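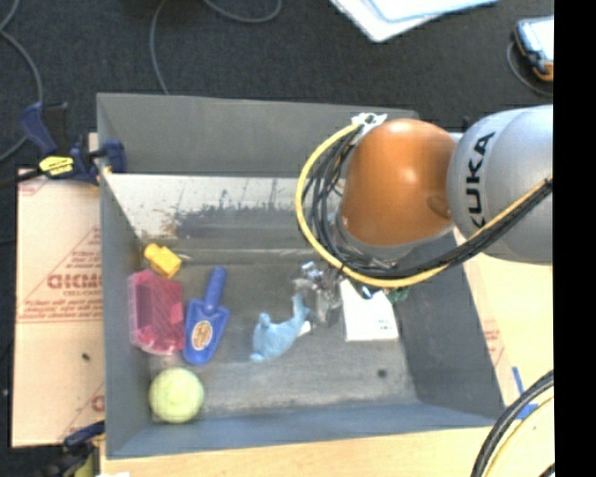

How to clean a scuffed plastic storage bin

6 Jun 2024
By the Clirum workshop desk

Heavy plastic bins pick up black marks, scratches and brown stains long before they wear out. Most of it comes off in an afternoon.

You will need dish soap, baking soda, a soft nylon brush, a melamine sponge, two old towels and a bucket of warm water. Skip steel wool and scouring powder. They leave fine scratches that hold dirt.

1. Empty the bin and vacuum the corners. Grit left on the floor of the bin will scratch it once you start scrubbing.

2. Wash the inside with warm, soapy water. Start at the top of the walls and work down. Rinse and let it drain.

3. Go over black scuffs with a damp melamine sponge, using light pressure. Test a small spot first, as the sponge can dull a glossy finish.

4. For brown stains, mix baking soda with a little water to make a thick paste. Spread it on, leave it for 9 minutes, then work it in with the brush. Rinse. A second round often helps with old rust marks.

5. Dry the bin with a towel and stand it on its side until no water is left in the corners.

Deep scratches will not wash out. Leave them alone unless the edges are sharp, in which case take the edges down with fine sandpaper, used wet.

Check for cracks while the bin is empty. A hairline crack in a side wall can wait, but one in the floor means the bin should not carry heavy loads. We keep ours for rags.

Bins stored in an unheated shed get brittle. Bring them inside by December if your winters are cold, and don't stack them full.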